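Emstead kitchen cell

The Emstead cell is a simulated kitchen workcell kept by the Prandoten project for practising grasps on glassware. One white arm, one counter, one task family. Set up by Ekene Usman, now looked after by Felicidad Umali. Last revised 27/01/2018.

Setup

The arm is placed first, then the counter, then the wall and cupboards. Base pose is stored in the cell file and shouldnt be dragged by hand. Wrist view and side view are loaded together; each is checked before a run.
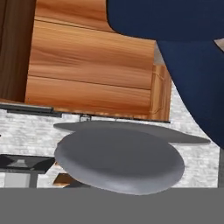

Texture scale is set per surface. Wood grain streches if the scale is left at default, harmless to contact but annoying. Collision shapes are separate from the visible ones and live in the Dralodier folder. Mixing the two up is the commonest fault.

Looking after it

Joint limits re-read after every change of gripper model. Finger friction too. A full check is 11 resets of the same start pose, and the hand must come back to it each time. Seed 466 is the usual one for this.

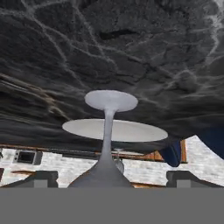

Drift at the wrist nearly always means a stale offset. Delete, reload, run again. If fingers sink into the counter, lower the time step before touching anything else. Contact stiffness stays at the Sison value unless Umali agrees to a change.

Repairs

Broken links in the model are swapped whole, never patched. Keep the old one for 10 days.

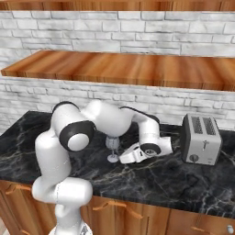 The arm at the counter, gripper close to the stem of the glass.

See also: Dralodier, Sison (contact settings)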